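Zidedum, part four: what the wrist sees, and what to throw away

I said last time that I would write up the filtering step before going any further with training. It took longer than planned. This post covers the current state of the set, the three rejection rules, a problem with left and right, and one change to the collection procedure that I should have made in the beginning.

For anyone starting at this post, Zidedum is my side project for learning bedroom and laundry tasks from hand-held gripper recordings. A person carries the gripper through the task, a camera on it records wide-angle video, and the trajectory is recovered afterward from the video and the inertial data. No arm is present during collection. The policy runs on an arm later, with the same finger geometry and a camera in the same relative position.

State of the set

Raw episodes recorded: 2,841. Episodes left after filtering: 1,185. That is a yield just under 42 percent, and it is worse than I expected. My guess before running the filter was two thirds.

I went back through a sample of the rejects by eye to see if the filter was being unreasonable. Mostly it was not. A few were fine demonstrations killed by a threshold I had set too tight (more on that below), but the bulk of them were unusable for the reason the filter gave.

Rule one: tracking loss

An episode is dropped if visual tracking is lost for more than 9 consecutive frames. Shorter gaps are bridged with the inertial estimate. I tried longer bridges and the position error at the far end grew fast enough to show up as a visible jump in the replay. A policy trained on jumps will produce jumps.

Tracking loss has two main causes in my recordings. The first is fabric filling the view. When you pull a sheet toward you, the sheet covers the lens side of the gripper for a moment and there is nothing fixed left to track. The second is plain walls at close range. Patterned wallpaper helps a great deal here, as long as the pattern is irregular. Regular stripes are worse than paint in some cases, because the matcher locks on one stripe over and reports it with full confidence.

Rule two: exposure

Small rooms with one window are hard. The lens takes in most of the room, so the window is in view nearly all the time, and auto exposure swings as the gripper turns toward it and away again. At the start of a swing the near objects go dark for several frames, which is also when the fingers tend to be closing on something.

I now lock exposure at the start of each session, metered on the bedding with the window behind the operator. The view through the glass clips to white. I do not care about that, as the policy has no use for the street. What I need is texture on the cloth and a clean edge on the fingers.
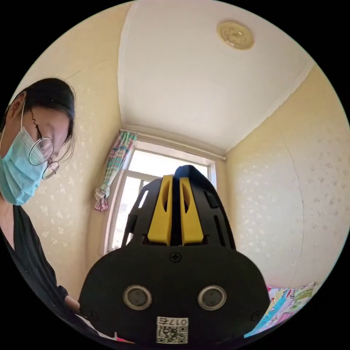
Pelham, June

Daylight from the window end, exposure locked, first session with the revised startup routine. The yellow fingers separate well from the black housing even with the glass burned out behind them, and this is the property I wanted. An earlier set of fingers printed in gray gave me trouble in exactly this lighting. The segmentation model could not find the gap between them against a bright background, and gripper width is computed from that gap.

The startup routine itself is short. Set the gripper down or hold it still, let the exposure settle, lock it, open and close the fingers fully two times, then begin. The open and close gives me the width calibration for the session. Before this I was using one calibration per gripper and assuming it held, and it drifted as the finger mounts loosened. Re-torquing the mounts fixed most of the drift, but the per-session calibration costs a few seconds and I am keeping it.

Rule three: pauses

Any episode with a stationary stretch over 5 seconds in the middle is either split or dropped. People stop to think, or to answer someone, or to move their glasses. On the recording this looks like a deliberate hold, and the policy will learn to hold. My first checkpoint would reach the edge of a pillowcase and stay there, sometimes for good, and I spent two evenings looking for a bug in the controller before I plotted velocity against time for the demonstrations and found the same plateau in the data.

This is the threshold I had too tight. The original value was two seconds, and it was throwing out episodes where the operator waited for cloth to stop swinging before going in for the second grasp. That wait is part of the skill. Raising the limit recovered a fair number of good episodes, and they are included in the count above.

Splitting is better than dropping when the pause falls between subtasks. My splitter looks for a pause with the fingers open and no contact. If the fingers are closed I drop the episode, because I cannot tell from the video alone whether the grip was being maintained or the operator was simply distracted.

Left, right, and the stickers

Two-handed episodes need each recording assigned to a hand. The grippers carry a QR sticker with a number and a hand character, and 右 is right. The loader reads the assignment from a table keyed on the number.

The table had an error. Two rows were swapped, so for one pair of grippers every two-handed episode went in mirrored: left trajectory on the right arm, right on the left. In the replay this looks surprisingly sensible for symmetric tasks. Folding a towel in half has both hands doing nearly the same thing, and I did not catch it. I caught it on pillow stuffing, where one hand holds the case open and the other pushes, and the arms in the simulator crossed.

The loader now does two checks. It compares the table entry to the character on the sticker, and it checks that the mean position of the right gripper over the episode is to the right of the left one in the shared map. The second check fails on some legitimate episodes with a lot of crossing over, so it raises a flag and does not reject.

Operator differences

Stanisława Grabowska, who has recorded more hours with hand-held grippers than I have, read a draft of part three and sent me a list of objections. The most useful one concerned approach angle. I had been asking operators to keep the gripper level because it made my replays look tidy. She pointed out that no one picks cloth up off a bed that way. You come down on it at a slant, with one finger slightly leading, and the leading finger slides under.

I removed the instruction and the grasp success rate in the demonstrations went up at once. It also made the arm harder to place. Some of the slanted approaches put the wrist close to the mattress, and the arm has a wrist housing much bigger than a human hand. I handle this with a reachability check after the filter. It is slow, and it currently runs on one core because I have not gotten around to fixing it.

She also told me to have operators look at the fingers and not at their own hand during the grasp. I was skeptical about this, and I still have no number for it. My own recordings do seem smoother when I do it.

Baselines

I ran two. The first, which I call Aebischer in my notes and therefore in the config files, is a plain behavior cloning model on single frames. The second, Dunitz, is the diffusion policy with a short observation history. Both were trained on the filtered set, then again on the raw set with only tracking loss removed.

Filtering helped Aebischer a lot and Dunitz somewhat. That is the order I would expect. A single-frame model has no way to tell a pause from the moment before a motion, so every bad pause hurts it. With history, the policy has at least a chance of noticing that it has already been sitting still. I do not have enough rollouts yet to put a table here, and I would prefer to wait than publish success rates out of a handful of tries.

Failures on the filtered Dunitz model are now mostly of one type: it grasps two layers when it should take one. I think this is a data problem as well. From the wrist camera, one layer and two layers look the same until the fingers close, and the difference is in how far they close. The width signal is there, but it is noisy at the narrow end. Thinner calibration shims are on order.

Next

Width signal first. Then the reachability check needs to run in parallel, and I want to rerun the whole filter with the new pause threshold applied to the oldest sessions, which were processed with an earlier version of the splitter and have their own set of oddities — timestamps in local time, for one.

The filter config is in the repository under the tag for this post. The reachability code is not, for now.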